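How to budget for hand-held grippers on a small project

Start with the tasks, then the shopping list. Write down what the grippers will pick up, where the work will happen and how many people will be holding one at the same time. A price list means very little until those lines are filled in.

Step 1. Decide on singles or pairs
Many household tasks need both hands. If yours do, price everything in pairs from the start, including mounts, cables and cases. At Butico, Dennis Muli first budgeted for singles and had to redo the whole sheet in July.

Step 2. List the objects
Thin, round things such as chopsticks are harder on jaw pads than boxes or cups. Put the thinnest and the widest object on your list and send both sizes to the supplier before you ask for a quote.

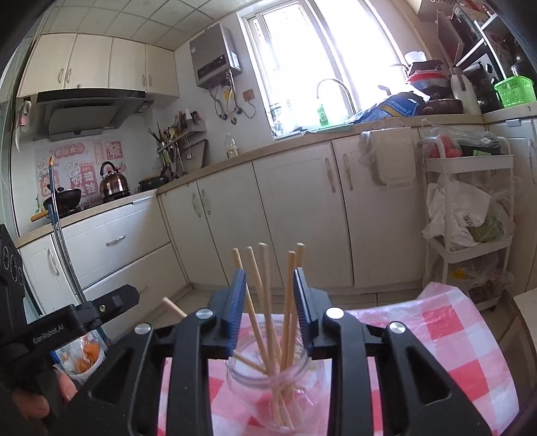 Pads wear out sooner than anything else on the tool, so give them their own line. We set aside 700 dollars for pads and spare screws on a total of 3440, and almost all of it was used.

Step 3. Price the workplace
A real kitchen costs less than a built one, but it is tight. Measure the floor between the counters and check that two people can pass. Add the small items too – tablecloths, jars, groceries, trash bags. They never appear on a supplier's quote.

Step 4. Ask for a trial
Borrow one pair for 10 working days if the supplier allows it. Have the people who will do the work try it, and ask them about weight and grip. Upendo Owino keeps a simple form for this with one line per task.

Step 5. Compare quotes
Put shipping, import fees, repair terms and software charges in separate columns. Ask how long a replacement arm takes to arrive. If the answer is more than 2 weeks, budget for a spare.

Send the finished sheet to whoever signs for it, with the object list attached.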